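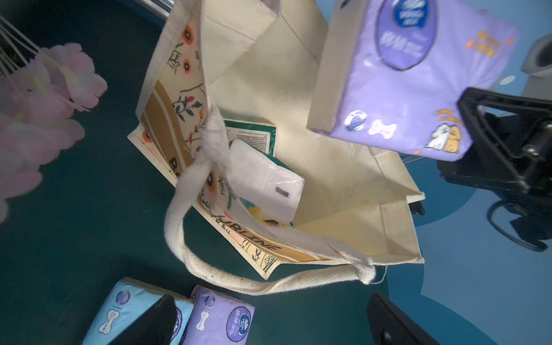

Que peut-on ranger dans le sac Dương sans qu'il s'affaisse complètement ?
Des paquets souples, un livre, une trousse, un gilet léger. Le sac est en toile sans armature, il prend donc un peu la forme de ce qu'on y met. Glissez l'objet le plus rigide contre une paroi et le reste se cale tout seul.

Sac cabas Dương en toile, motif fleuri
Réf. 545
Boutique Zesden - rayon Sacs et quotidien
26 €
Disponible en magasin et en retrait

Ajouter au panier
Ajouter à ma liste

Présentation

On en voit passer, des cabas en toile, et la plupart finissent roulés en boule au fond d'un placard. Celui-ci, je le prends tous les matins depuis le mois d'août et je n'ai toujours pas envie d'en changer ! La toile est beige, tirant sur le crème selon la lumière, avec une belle illustration sur le devant : de grosses fleurs rondes orange et blanches au cœur sombre, des tiges toutes fines, des petites feuilles rouges et bleu marine, et ces larges bandes courbes brun moutarde qui traversent le panneau. De grandes lettres foncées complètent le dessin. C'est gai sans être criard, et ça va aussi bien avec un imperméable qu'avec une robe d'été.

L'intérieur est crème lui aussi, et c'est un vrai bonheur à l'usage. Dans un sac à doublure noire on fouille à tâtons, alors qu'ici on se penche et on voit. Les clés, le paquet de mouchoirs, le ticket de parking (toujours lui), tout ressort sur le fond clair.

Les anses sont en coton épais, blanc cassé, assez longues pour passer à l'épaule par-dessus un manteau. Elles retombent librement par-dessus le bord quand le sac est posé. Il n'y a pas de fermeture, c'est un cabas qui s'ouvre en grand et qu'on remplit d'une main.

Caractéristiques

Matière : toile, anses en coton
Hauteur : 42 cm
Poids à vide : 163 g
Coloris : beige, intérieur crème
Motif : fleurs orange et blanches, bandes moutarde
Fermeture : aucune
Poche intérieure : aucune
Port : main ou épaule
Référence : 545

Le sac à mouchoirs, le sac à couches, le sac à tout

Chez nous le cabas Dương a trouvé sa place de lui-même : c'est celui des paquets souples. Mouchoirs, lingettes, petites couches de rechange, toutes ces choses légères et encombrantes qui glissent partout dans un sac à dos. Debout les unes contre les autres, elles tiennent très bien dans la toile, et comme les parois s'écartent facilement on atteint celle du fond sans vider celles du dessus.

Quelques idées de remplissage qui fonctionnent bien :

Pour une sortie avec un petit - deux paquets souples contre la paroi, un livre debout de l'autre côté, le goûter par-dessus.
Pour le marché du samedi - rien dans le fond à l'aller, les salades en dernier au retour.
Pour le bureau - une chemise cartonnée à la verticale, elle sert de cloison.
Pour le train - les mouchoirs et le roman en haut, le pull en bas, et le sac reste ouvert sur les genoux.

Les emballages pour enfants sont d'ailleurs devenus si jolis qu'on n'a plus envie de les cacher. Des animaux, des ballons, des taches de couleur façon aquarelle... dans un sac ouvert, ça met de la bonne humeur. Si vous préparez un petit cadeau de naissance, pensez-y : un cabas à fleurs et une poignée de paquets illustrés, et vous avez un présent utile pour pas bien cher.

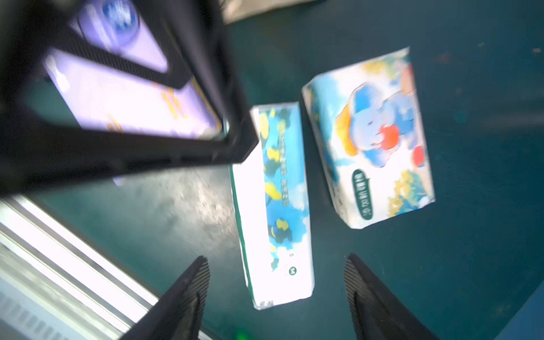 Un paquet étroit aux tons bleu ciel et un plus large, à l'éléphant.

Comment le remplir

Je suis une maniaque du rangement (on me le dit assez), alors je vous livre ma méthode. Posez le sac sur une table, ouverture vers vous, et écartez bien les deux bords. Faites passer les anses à l'extérieur, sinon elles tombent dedans et se coincent sous les paquets. Commencez par ce qui est plat et un peu rigide : un livre, un carnet, une boîte mince. Appuyez-le contre un côté. Mettez ensuite les paquets souples à la verticale, le côté le plus étroit vers le haut, étiquette tournée vers l'ouverture pour savoir d'un coup d'œil ce que vous attrapez.

Terminez par ce dont vous aurez besoin en premier. Cela paraît évident, et pourtant je vois régulièrement des gens vider tout un cabas sur un banc pour retrouver un mouchoir !

Pour une gourde, je conseille de la porter à part ou de la coincer bien droite entre deux paquets. La toile n'est pas imperméable et un bouchon mal vissé ne pardonne pas.

Quand le sac est à moitié plein, il a tendance à pencher un peu vers l'avant. Rien de gênant, il suffit de l'appuyer contre un mur ou contre un dossier de chaise. Bien garni, il se tient mieux.
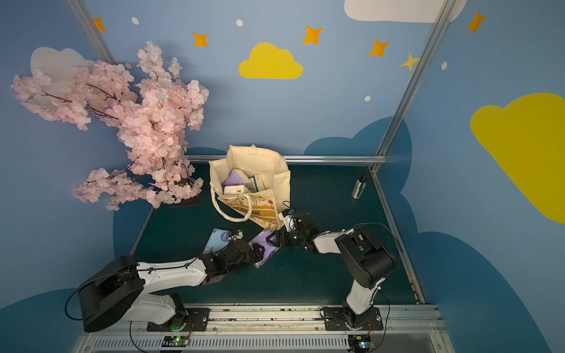

Entretien

La toile claire vit, il faut le savoir avant d'acheter. Un fond crème prend des marques à l'usage, surtout si on pose le sac un peu partout. Pour les petites taches, une éponge humide et du savon de Marseille, en tamponnant. Pour un lavage complet, retournez le sac et lavez-le à la main, à l'eau froide. Évitez la javel, qui jaunit les anses et abîme l'imprimé. Séchage à plat ou suspendu par le fond, jamais au sèche-linge.

Le repassage se fait sur l'envers, fer doux. Si vous tenez aux plis bien nets sur les côtés, remettez-les en forme pendant que la toile est encore un peu humide.

Aux attaches, le coton des anses peluche avec le temps. On peut égaliser les fils aux ciseaux fins, sans tirer et sans toucher à la couture. Personnellement je laisse faire, je trouve que ça lui va bien.

Dans la même collection

Pochette Pudano - petite pochette plate à glisser dans le cabas, pratique pour les clés et la carte de transport. Même toile, sans motif.
Cabas Plarkdale - format plus large, anses courtes, uniquement à porter à la main. Rayures moutarde.
Trousse Dương - les mêmes fleurs orange, en version miniature, avec fermeture à glissière.

La pochette Pudano est celle que je recommande en complément, puisque le cabas n'a pas de poche. J'y mets tout ce qui est plus petit que ma main et je ne cherche plus rien.

Avis des clients

Tươi Ninh
Je l'ai pris pour les affaires de ma fille et je le lui pique tout le temps. Les couleurs sont exactement comme je les espérais, l'orange est chaud, le moutarde aussi. J'aurais bien aimé une petite poche intérieure. Les anses sont confortables même quand il est bien chargé.

Cliente du magasin
Deuxième achat, le premier est parti chez ma sœur. Je m'en sers pour la bibliothèque. Les albums grand format dépassent un peu mais ils tiennent debout.

M. L.
Très beau motif. Toile souple, plus que ce que j'imaginais, il ne reste pas droit quand il est vide. Une fois rempli, parfait.

Retrait et retours

Le cabas est expédié plié, sans cintre ni carton de maintien. Un coup de fer et les plis disparaissent. Retrait possible au comptoir Zesden dès réception du message de confirmation. Les retours sont acceptés si le sac n'a pas été lavé et que l'étiquette est encore attachée.

Emballage cadeau sur demande, à préciser dans le champ « commentaire » au moment de la commande.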